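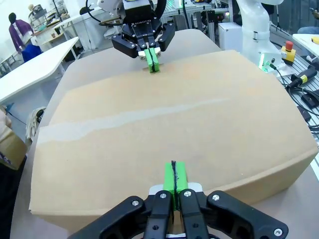 有同学在课程论坛里留言，说两只手都夹住了箱子，其中一只停下来，另一只最多就是把箱子拽歪，为什么讲义里要把这种情况归到安全一章，放在运动控制一章不就行了。这一讲从这条留言讲起。拽歪只是第一步，后面还有箱体变形、夹指滑脱、箱子掉落，以及旁边的人伸手去接。Lunley 工位那次故障把这几步都走了一遍，下面按时间顺序讲。

第六讲　双臂协同搬运中的单侧停机

一、复习：双臂夹持同一物体时的约束

单臂抓取时，物体跟着夹爪走，轨迹有误差，物体的位置也跟着有误差，受力基本不变。双臂夹同一个箱子就不同了。两只夹爪、箱体、两条手臂和底座连成一个闭合的链，任何一侧的位置误差都会变成箱体里的力。这个力在合力里看不出来，左右互相抵消，所以叫内力。

刚性物体上，很小的位置误差就会产生很大的内力。瓦楞纸箱软一些，能吃掉一部分误差，但它吃误差的方式是边缘压溃、折痕张开、封口处错动，而且压过一次以后刚度就变了。第一次搬没有问题的箱子，搬过几次以后夹持边可能已经塌了。做实验时用过的箱子不要和新箱子混在一起，这一点上学期有两个组的数据因此作废。

平行夹爪夹箱子边缘，靠的是指垫和纸面之间的摩擦。夹持力给大了，纸板压扁；给小了，内力一上来就滑。两侧的夹持状态要分别看。指垫搭在箱沿上和指垫夹住箱沿，从夹爪开口读数上有时分不出来，尤其是箱沿已经压薄的时候。第三讲讲过的开口宽度判据在这里不够用，至少要再加一个抬起后的负载判断。

二、Lunley 工位的故障

工位由 Kolev 集成，两条手臂，上层协调用的是 Plaka，安全回路里用了 Fekov 的继电器模块。任务很简单，把大纸箱从台面上抬起，平移到旁边的输送段，放下。台面高 900 毫米。工位没有全围栏，操作侧是开口，靠限速和力限制来保证人能靠近。

故障发生在下午换班之前，搬的是那一批里的第 7 箱。经过如下。

两臂到位，夹爪闭合，双侧都报“已夹持”。抬升正常。平移开始后，左臂的一根外部线缆绷紧，关节力矩超过阈值，左臂控制器触发保护性停止。左臂停住，抱闸动作，夹爪保持闭合。

左臂的停止状态要先送到 Plaka，再由 Plaka 通知右臂。这条路走的是普通通信，没有走安全回路。从左臂触发到右臂收到停止指令，日志上差了 200 毫秒。右臂在这段时间里继续按原轨迹运动，加上减速过程，一共多走了 59 毫米。

右侧指垫从箱沿滑出，箱子右端下坠，左侧夹爪单独吃住整个箱子的重量，箱沿撕开，箱子落到台面边上又翻到地面。当班操作员站在开口侧，看到箱子往下掉，上前一步伸手去托，前臂被箱角划伤。左臂因为抱闸已经锁住，右臂此时也已停稳，没有再动。

操作员随后按了急停，复位，重新上电。Plaka 恢复任务时，右臂仍保留着未完成的平移段，点了“继续”以后又走了一小段空程，夹爪离操作员的肩部不远。没有碰到人。事后这一段被单独列为一条险情。

三、时间线怎么读

事故报告里最早的版本把原因写成“线缆干涉”。这个结论留了两天，后来改掉了。线缆干涉确实是触发条件，处理也简单，重新理线、加固定点、在末端留出转动余量。但是保护性停止本来就会发生，碰到人会停，超速会停，关节温度高了也会停。工位设计时应当默认任何一侧随时可能停，线缆只是当天的那一个理由。

读日志时要注意两条手臂的时间戳。Lunley 的两个控制器各有自己的时钟，第一次对日志时没有校时，得出的结论是右臂先停。后来用急停按下的时刻做对齐，顺序才对上。急停是硬线信号，两侧几乎同时收到，适合当对齐点。没有急停事件的记录，就要找别的共同事件，比如共同上电或者一次同步的数字输入。各组做课程设计时，请在程序开头加一次同步脉冲，写进日志。

还有一点容易漏掉。左臂触发前，内力已经在往上走。腕部力传感器的数据里，平移开始后左右两侧水平分量方向相反、大小接近，持续增加。合力几乎为零，Plaka 的监控页面只显示合力，所以画面上看一切正常。内力这一栏在软件里有，默认不显示，也没有设报警。

四、停机的几种方式和在双臂上的区别

保护性停止：由机器人自身的监控触发，受控减速后停住，一般保持供电或者随后抱闸，条件消失后可以恢复。单臂控制器只管自己的那条手臂。

急停：人按下去的，硬线进安全回路，目的是尽快把危险运动停掉。急停应当对整个工位有效。双臂工位里常见的接线错误是每条手臂旁边放一个急停盒，各停各的。按下右边的，左臂还在动。验收时一定要按每一个按钮，看每一条手臂。

停机之后夹爪怎么办，要单独考虑。断电后保持夹持还是松开，取决于夹爪结构和配置。对于人会站在旁边的搬运工位，多数情况希望保持夹持。但是保持夹持也有另一面，人被夹住时需要能手动松开，现场要有人知道怎么松。这个操作要写在工位上，写在文件柜里没有用处。

协同停止：两臂同时开始减速，沿各自的原轨迹以相同的时间比例降速，保证减速过程中两只夹爪的相对位姿不变。这是双臂搬运需要的停法，单臂控制器不会自带，必须在协调层实现，并且协调层的响应要足够快。协调层做不到时，退一步，把一侧的停止输出硬线接到另一侧的停止输入。相对位姿会有一点误差，但比走普通通信小得多。

Lunley 后来采用的是硬线互锁。左臂的停止输出经 Fekov 模块接到右臂，反方向同样接一路。Plaka 里的通知保留，用来更新界面和任务状态，不再承担停止功能。

五、算一遍

设平移速度为 v，停止信号的延迟为 t，减速度为 a，右臂多走的距离为：

s = v·t + v² / (2a)

第一项由通信决定，第二项由机械和控制器决定。改成硬线以后第一项明显变小，第二项不变。如果第二项单独就已经超过箱体能吃掉的变形量，改接线没有用，只能降速或者做协同减速。

注意这个式子假设左臂瞬间停住。左臂自己也有减速过程，两侧距离的实际变化是两条曲线的差。用瞬间停住来估算偏保守，做风险评估时可以接受。

箱体允许的变形量要实测。方法是左侧夹爪不动，右侧以低速沿搬运方向拉开，同时记录两侧力和指垫位置，直到滑动开始。新箱子和用过的箱子都要测，取小的。测的时候箱子放在台面上，不要抬起来，人站在开口侧以外，手放在急停能够到的地方。推和拉两个方向都做，压溃和滑脱的临界值通常不一样。

六、恢复流程

险情那一段出在恢复上，课上往往讲得少，这里多写几句。

保护性停止以后，操作员面对的是一个姿态不正常、物体状态不明的工位。此时软件里的任务状态还认为箱子在手上。直接继续，手臂会按照箱子还在的假设运动。Plaka 原来的“继续”按钮在任何停止之后都可以点，改过以后，只要两侧停止时刻不一致，或者任一侧负载判断变化，任务就作废，只能从回零重新开始。

现在 Lunley 工位上的步骤是这样的：

1. 先看人，再看箱子。有人受伤或被夹，按急停，走救援步骤，不碰任务界面。
2. 箱子还悬在空中时，不伸手托，不站在下方或侧下方。
3. 确认两臂都处于停止状态，两个控制器的指示都要看，不能只看靠近自己的那一个。
4. 在界面上作废当前任务。
5. 用手动低速模式把箱子降到台面。一次只动一条手臂时，先确认另一侧夹持力在允许范围内；拿不准就叫维护人员。
6. 松开夹爪，取走箱子，报废。夹持边受过力的箱子不再上线。
7. 检查指垫、线缆和固定点，回零，空跑一次。

第 2 条写进去以后，现场反映最难做到。东西往下掉，人会下意识伸手，培训改不掉这个反应。所以后来又在操作侧画了站位线，平移段进行时线内有人就降速。站位线本身不是安全装置，降速由区域扫描触发，线只是提醒人站哪里。

七、实验室里的要求

本课程的实验同样是双臂夹纸箱，速度比 Lunley 低，但接线和软件结构相似，前面讲的问题都可能出现。

实验开始前，每组做一次单侧停止试验：空夹爪，不带箱子，两臂同步平移，按下一侧的保护性停止，记录另一侧停下的时间和距离。结果写在实验记录第一页。没有这一页的，不开始带箱实验。

急停盒放在操作的人手边，并且不能在手臂的运动范围里。线缆走线槽或用扎带固定，末端转到极限位置时看一遍有没有绷紧。台上和台边无关的东西收走，手臂附近走动的同学和操作的同学先打招呼。

夹爪闭合后不要马上抬。先看两侧开口读数，再抬一小段，停住，看两侧负载是否接近，然后再走平移。负载差别大，多半是一侧只搭住了箱沿，放下重夹。不要靠加大夹持力解决，箱沿压扁以后下一次更容易滑。

内力曲线要显示在屏幕上，和合力放在一起。阈值自己定，定的依据写进报告，依据来自第五节的拉开试验。

八、思考和作业

回到开头那条留言。把它归到运动控制也可以，闭链、内力、同步都是控制的内容。放在安全一章，是由于这次故障里每个部件都按自己的设计工作了，左臂该停就停，右臂没收到指令就继续走，夹爪也一直保持闭合，受伤的人仍然受伤了。评估单台设备时查不出这种问题，要把工位当成一个整体来评估。

作业：

（1）按你们组实测的延迟和减速距离，算出带箱平移允许的最高速度，分别用新箱子和旧箱子的变形量。

（2）画出你们工位的停止信号图。每个触发源画一行，每条手臂和每只夹爪画一列，格子里写停止方式和走哪条线路。有空格的地方说明为什么可以空。

（3）假设故障发生在放下阶段，箱底已经接触输送段，一侧停止。写出可能的后果，和平移阶段比较。

（4）选做。给出一个协同减速的实现方案，说明协调层断线时两臂各做什么。

作业交电子版，日志文件一并提交，注明对齐用的是哪个事件。第（2）题手画拍照也可以，字要能看清。下一讲讲力限制模式下的接触检测，请先把腕部传感器的零点标定做完。

本网站使用 Cookie 以改善您的浏览体验。继续浏览即表示您同意我们使用 Cookie。　接受　管理设置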